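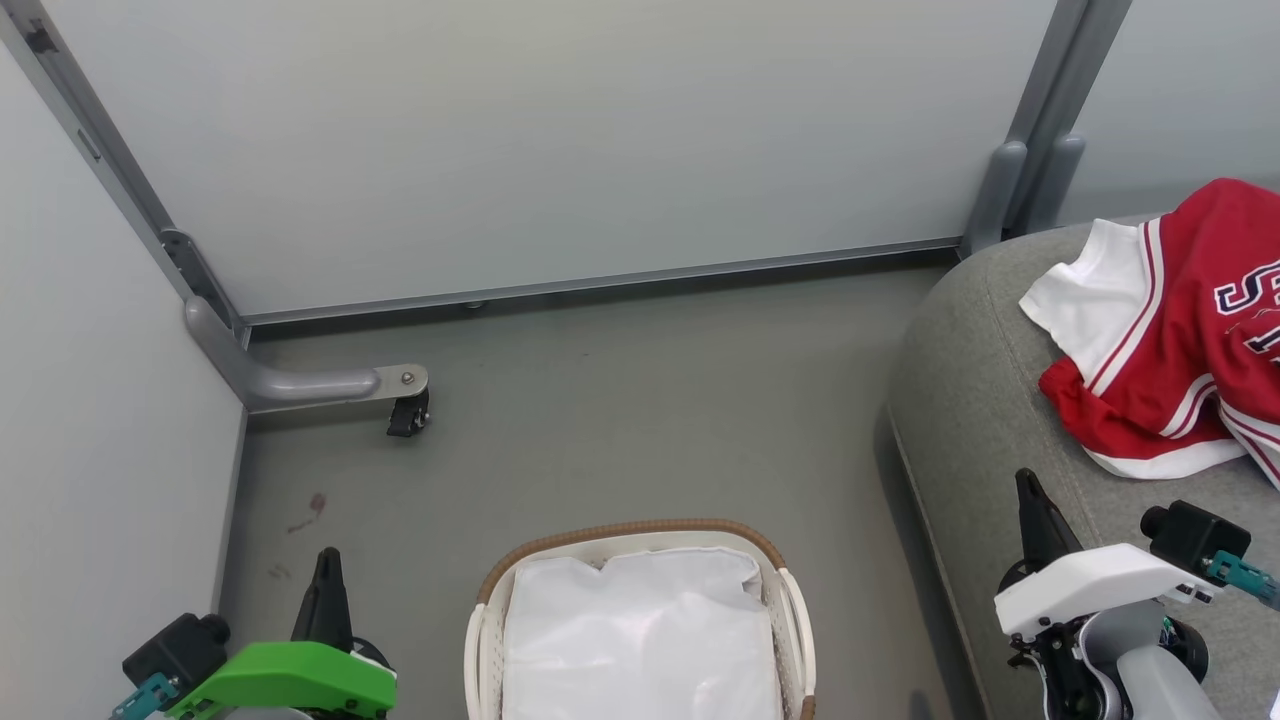 **Figure 7.1** A lined laundry basket on a vinyl floor, between gray panels.

# Chapter 7: Handling Household Laundry

Laundry work starts before the washer is turned on. Clothes have to be collected, carried and sorted, and each step needs a container of the right kind. This chapter covers baskets, liners and floor space. You will learn how to fit a plastic liner, how full to load a basket, and how to check the floor for stains.

**Key terms:** liner, rim, sorting, load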